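**Subject: Re: Link party schedule and posting rules for the spring round**

Dear list members,

Thank you to all who responded to the draft rules for the spring round. The earlier message from Pauline Haworth is quoted below, followed by the decisions of the Golo hosting group.

> From: Pauline Haworth
>
> Colleagues, the last round closed with 554 links, and a good many were older posts entered a second or third time. Could the hosts say whether repeat entries will be allowed in April? I would also ask that the minimum length be settled. My own blog runs to short posts on pantry shelves and school lunches, and several would fall under the limit of 800 words that was proposed.
>
> Pauline

Repeat entries will not be accepted within the same round. A post linked in an earlier round may be entered once more if it has been substantially revised, and the revision should be noted in the first paragraph.

The proposed limit of 800 words has been withdrawn. The minimum is now 100 words of original text. Recipes copied from another site do not count toward that total, even where credit is given.

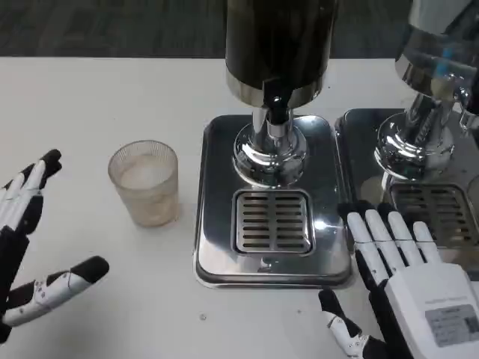
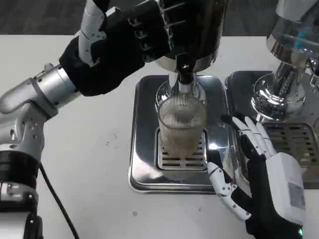 A white tabletop and the dark housing of the machine.

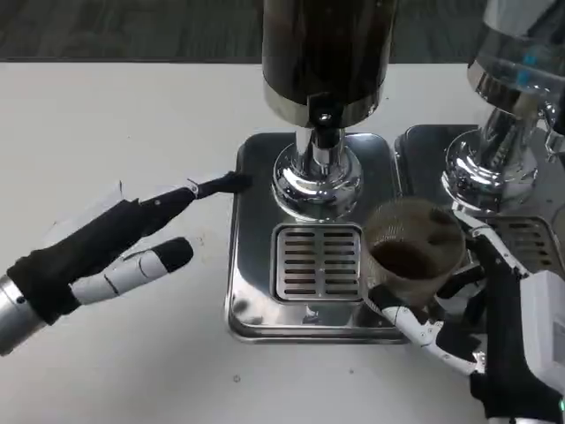
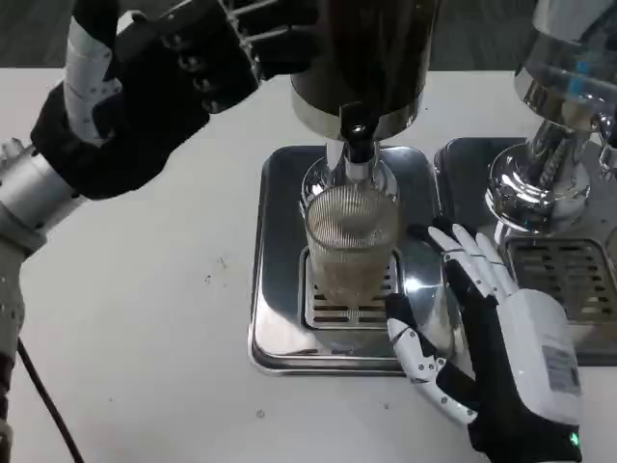

When may members begin adding links for the April round? The form opens at 6 a.m. Eastern time on the first day of the month and remains open until midnight on the last day.

Hosting duties for the round are assigned as follows. Ainhoa Arroyo will host home organization and cleaning. Jeferson Barros will host budget meals. Kelly Leite has agreed to take crafts and sewing, which had been without a host since the fall. Each host will select two featured posts per week and notify the authors by email before the selection is published.

Participants are asked to visit and comment on at least two other entries for each link they submit. Comments consisting only of a greeting and a return link will be removed. Sponsored posts remain eligible, provided the sponsorship is stated at the top of the post.

The party button has been redrawn, and the old version should be taken down from sidebars before the round opens. Members who use the Baradeck template will need to paste the new code by hand, as the template does not update its sidebar automatically.

The weekly newsletter now goes to 4,000 subscribers. Hosts should send their copy to Janaína Moura by noon on the day before publication. Copy received after that hour will be held for the following issue.

Corrections to the above may be sent to the list.

For the Golo hosting group,
Janaína Moura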